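Chapter 7
Can It Do the Dishes Yet?
Chores, shop floors, and the long gap between a demo and a day's work

Short answer: some of them, sometimes, if you set things up right. Long answer is this chapter.

Start with mugs. Everybody owns a few, no two shelves hold the same ones, and a handle is a nasty little shape to grab. Picking up a mug is the "hello world" of household robotics and people have been at it for decades.
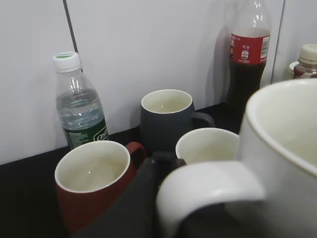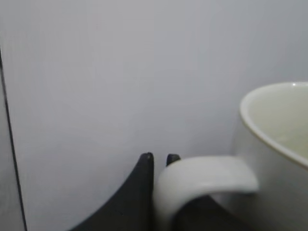
Mugs at the gripper, wrist camera.

So what counts as doing a chore? Worth slowing down on this, since the rest of the book leans on it. A chore isn't one motion. Clearing a counter is find the thing, decide it needs moving, get hold of it, carry it, put it somewhere sensible, come back. Then again. Then stop when it's done, which means knowing what done looks like. A five-year-old gets this, more or less. A machine has to be given every piece or has to learn it from a lot of attempts.

We'll use three words all chapter, so learn them now.

Skill. One motion with a start and an end. Grasp a handle. Pull a drawer.

Task. A string of skills with a goal. Load the top rack.

Chore. A task that comes back tomorrow in a slightly different form, in a room that somebody else has messed up in the meantime.

Most of what gets shown in public is skills. A fair amount of lab work is tasks. Chores are the hard part, and when a company tells you its machine does chores you should ask how many days in a row, and who was standing next to it.

7.1 Why the factory went first

Robots have been welding and stacking for a long time. Not because welding is easy. Because the factory could be bent around the machine. Parts arrive at the same spot, same angle, same light. If a part shows up wrong you fix the feeder, not the robot.

The Prullwood case, which comes back in section 7.4, is a good one. Prullwood makes cabinet hinges. In one cell an arm lifts a hinge cup out of a tray and sets it in a press, and it runs 800 cups an hour with one person minding it. Nice numbers. But swap the tray for a different supplier's tray and the whole cell sits idle until a technician re-teaches the pick points. Took most of a shift the first time. The arm has no idea what a hinge is. It knows places.

Now the other end of the same building. Returned goods come in, mixed boxes, tape hanging off, some crushed. A person opens, looks, sorts. Management wanted an arm on that bench too. They trialed one for a winter, starting in December, and pulled it in spring. It could handle the tidy boxes. The untidy ones were the job.

Keep that split in your head. Same roof, same company, same kind of arm.

7.2 Why the kitchen is worse

Things that make a kitchen hard, in no special order:

- Objects are close together. To reach one you may have to go past three.
- Shiny glaze, clear plastic, liquids. Depth sensors hate all of it.
- Stuff is heavier or lighter than it looks. Full bottle, empty bottle.
- The gripper blocks its own view. A wrist camera sees beautifully until the moment of contact, and then it sees mostly fingers and whatever is right up close.
- Breakage. A dropped hinge cup is a noise. A dropped mug is a floor full of shards and maybe a barefoot kid.
- People and pets walk through.

The fourth one gets underrated by students. You would think the closer the camera the better. Up close the picture loses its context, the rest of the counter slides out of view, and motion smears what is left. Some teams add a second camera looking in from the side. Some train the arm to trust the last good look and finish by feel. Both work, both fail in there own ways, and section 7.3 goes through the failures.

A handle, again. You can pinch it, one finger inside the loop and one outside. You can hook it. You can ignore it and grab the rim or the body. Pinching leaves the mug free to swing, and a mug with coffee in it will tip. Grabbing the body needs a wide hand. People switch between these without thinking and they switch mid-reach if something is in the way. Getting a machine to switch mid-reach is still a research problem at the time of writing.

7.3 What a success rate hides

Prostthorpe is a test apartment, 2 rooms, rented by a small group that runs trials on counter clearing. Estrella Ledesma keeps the logs there and let us use them for the exercises. In one run of 300 attempted pick-and-place moves, 148 went through with no human help. Just under half.

Is that bad? Depends. Ask these:

What counted as help? At Prostthorpe, any touch, including nudging a cup back from the edge. Other groups only count a full restart. You can't compare the two numbers, but people do, constantly.

Were the objects new to the machine?

Did the misses bunch up? Half of all moves failing at random is one problem. Every move working except the ones with clear glass is a much better problem to have.

How slow? A machine that clears a counter overnight may be fine. Noone is watching. One that holds up breakfast is not.

"I would take a slow one that knows when it's stuck," Ledesma told us. "The ones that keep trying are the ones that break things."

Before you go on, pick one chore at home, do it once, and write down each decision you made. Not each motion. Each decision. Bring the list to class, we use it in 7.5.

MORE IN THIS UNIT
Chapter 6: Hands, Hooks and Suction Cups
Chapter 8: The Laundry Problem
Case file: Batista and the night-shift floor scrubber
Case file: Clumero shelf restocking, year one
Worksheet: Skill, Task or Chore?

READER COMMENTS (3)

tmk_shop: I run a press line and 7.1 is dead on. Change the tray and you lose the morning. Would like more on grippers though.

Dana R.: Typo in 7.3, "Noone." Otherwise my juniors liked this one, the decision list got loud. One kid had 40 entries for making toast.

posted March 16, 2025, by oldfitter: Still waiting for one that does the pans.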